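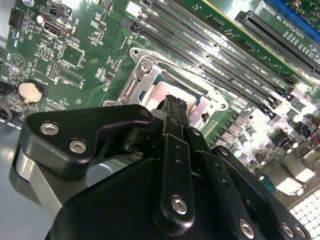
Green motherboard with the processor socket open.

Flilleck House: building safety checklist, with comments

6 min read

Inspection carried out 21st April by Dorian Picard. Covers the ground floor, upper floor, stairs, plant cupboard, bin store and yard. The roof was not accessed. Comments are written against the item they belong to. "Pass" means satisfactory when looked at. "Action" means something has to be done and a name is needed against it. "Note" means no fault, but worth reading.

Entrance and reception

Front door opens fully and closes under its own weight — Pass
The closer has been adjusted after last winter's complaints. It no longer slams.

Door mat flat and secured — Action
Near edge is lifting on the hinge side. Tape has been tried and has not held. Replace the mat or take it away until a new one comes.

Signing-in book in use — Action
Several people in the building had not signed in. The book is no use at the assembly point if half the names are missing. Ututness have their own door fobs and assume this counts. It does not, as the fob list can't be read from outside.

Fire notice displayed and correct — Action
Notice still shows the old assembly point by the cycle rack. It moved to the far side of the yard when the gate was widened.

Lighting — Pass

Escape routes

Ground floor corridor clear — Action
A stack of flat-packed shelving was against the wall outside the meeting room. Moved on request during the visit. It was in the same place at the previous inspection, so this stays as an action and not a note.

Rear fire exit opens without a key — Pass
Stiff at first push. Lubricate the bar.

Outside of rear fire exit clear — Pass

Stairs free of storage — Pass

Stair nosings and handrail — Action
Handrail bracket loose at the half landing. The wall plug has pulled out of the plaster and a longer fixing is wanted. The nosings are sound.

Emergency lighting — Note
All fittings came on with the test key. The one over the upper landing was noticeably dimmer than its neighbour. Include it in the next full discharge test and change the battery if it drops out early.

Fire doors

Doors close onto the stops from any angle — Action
Door 802 on the upper floor catches on the carpet and sits ajar. It was also wedged with a folded leaflet when I arrived. The wedge has gone in the bin. The door needs easing at the bottom edge by someone who knows how much can be taken off a fire door.

Intumescent strips and smoke seals in place — Pass
Paint on the strip of the kitchen door. Acceptable for now. Decorators to be told before any further work.

Vision panels intact — Pass

Signs on both faces — Action
Missing from the inner face of the store door.

Alarm and extinguishers

Panel showing normal — Pass
The Clata panel was healthy with no faults logged. The zone chart next to it is faded and hard to read in poor light. Reprint.

Weekly bell test recorded — Action
Gaps in the log through the early part of April. If the test was done, write it down. If the usual person is on leave, somebody else presses the button. Use a different call point each week and record which.

Extinguishers on brackets and in date — Action
Unit tagged 109 had been taken off its bracket and was standing on the kitchen floor. Gauge in the green, pin and seal present. Put back. The remainder are in date and the service labels are legible.

Fire blanket — Pass
Hung beside the cooker at a height that can be reached without leaning over the rings.

Staff know which extinguisher is for what — Note
Asked in passing. Answers were mixed. A short talk at the next tenants' meeting would cover it.

Electrical

Distribution board accessible — Action
Keep 300 mm clear at each side of the cupboard and nothing in front of it at all. Cleaning trolley was parked across the doors.

Circuits labelled — Action
Most are. The two newest breakers carry pencil marks only.

Extension leads — Action
One lead was plugged into another under the window desks in the front office. Remove the second lead and ask for an additional socket if it is really needed. Coiled reels must be fully unwound before a heater or kettle goes anywhere near them. There should be no heaters on reels in any case.

Portable appliances tested — Pass
Stickers present on the items sampled. The microwave was new and still had its box beside it. It does not need a sticker before first use but add it to the register.

Equipment opened up for work — Note
Anything with its cover off should be isolated at the wall first, with the plug where the person working can see it. Keep drinks off the bench. Loose screws go in a tray. Covers go back on before the equipment is returned to use, including blanking plates at the rear.

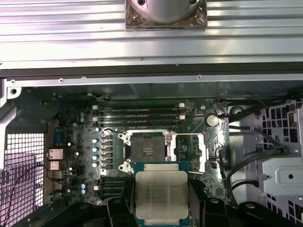 Open desktop workstation case with the load plate of the CPU socket lifted.

Sockets and switches undamaged — Action
Cracked faceplate behind the photocopier. Taped over and marked "do not use". Tape is not a repair. Electrician to attend.

Kitchen and toilets

Hot water temperature notice — Pass

Fridge clean and seals sound — Note
Seals fine. Contents less so. Tenants to clear their own shelves at the end of each month.

Oh, who run the lunch counter, have their own food safety file and it was not looked at as part of this visit. Their shared items were included: the sink, the extractor and the floor in front of the serving hatch.

Extractor filter — Action
Greasy. Wash or replace. Put it on the cleaning rota with a name against it.

Floor — Pass
Dry and clean. Wet floor sign is kept behind the door and everyone asked knew where.

First aid box — Action
Plasters and eye wash low. Scissors missing. The list inside the lid gives the name of a first aider who left the building some time ago.

Accessible toilet alarm — Action
Cord had been tied up out of the way. Untied. It must hang to just above the floor so that a person lying there can reach it. Cleaning contractor to be reminded in writing.

Plant cupboard and stores

No storage around boiler — Pass

Cleaning products in original containers — Action
One spray bottle with no label. Disposed of.

Heavy items stored low — Action
Boxes of paper on the top shelf. Bring down to waist height. The step stool is sound but should not be needed for paper.

Shelving fixed to wall — Pass

Outside

Bins away from the building — Action
Bins had drifted back under the windows. The painted bay is still visible and there is room for all of them in it.

Yard surface — Note
Pothole by the drain is no worse than last time. Refill when the contractor is next on site.

Outside lights — Pass
Checked by covering the sensor. Not seen after dark.

Gate — Pass
Opens freely and latches back. The drop bolt needs a proper hole in the ground and not the crack it uses at present.

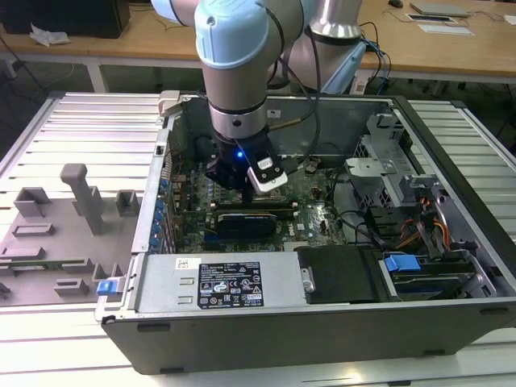
Who is responsible for closing off an action once the work has been done?
The person named against it signs the sheet and dates it, and the building manager checks the work before the line is struck through. Where a tenant has caused the fault inside their own room, the tenant arranges the repair but the building manager still does the check.

Priority order

Door 802, the corridor and the front of the distribution board come first. After those, the cracked faceplate, the handrail bracket and the assembly point notice. The rest can be done in the normal run of maintenance, though the first aid box is a ten-minute job and there is no reason to leave it.

Copy of this sheet to Ututness and Oh. Original in the red folder in reception — please leave it there, as last year's was found in a desk drawer.

D. Picard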